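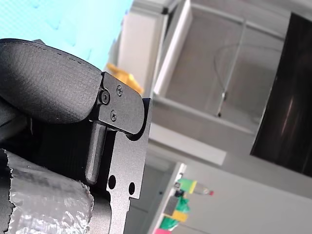

Blue foam and crinkly silver, 5 July 2023

I bought the Priltar interlocking foam mats in May, after my knees finally gave up on the hard floor in our playroom. I'd looked at the Cartwright ones too, but those only came in gray and I wanted something cheerful! The Priltar blue is a proper swimming-pool blue, and it makes the whole floor look friendlier.

Putting them together is easy. You line up the teeth, lean on the seam with your palm, and work along. My first seam popped up at one corner overnight (I'd started in the middle, don't do that) and I had to redo it from the wall out. Since then they've stayed put, even with the little alphabet-style blocks getting dumped on them every single day. The blocks land with a soft thud now, and I can drink my coffee in peace.

Tape is another story. I stuck a piece of clear tape down to mark a "road" and it held fine, but when I pulled it up it took a bit of the surface shine with it. You only notice in low sun, but still — go easy on the tape.
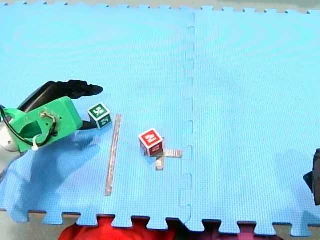 Tamsin Whitcombe wrote in to say her set has had the same trouble, and that a warm washcloth held on the tape for a minute gets it off without a mark. She also finds the mats slide a little on tile, so she tucks one edge under the bookcase. I've tried the washcloth trick twice now and she's right, it's much better.

Cleaning is mostly good. Crumbs wipe off, juice wipes off, but dust does love to settle in the seams, and I end up pulling a mat apart every couple of weeks to get at it. The smell out of the package was strong too. I left mine on the porch for two days and it faded.

I paid 50 dollars for a pack of 12, and I'd pay it again. Four stars from me, with one knocked off for the smell and the tape business.
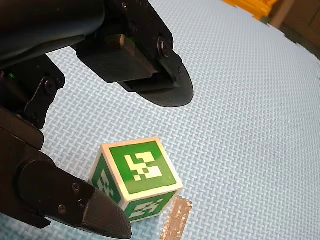
Green and white block on the light blue foam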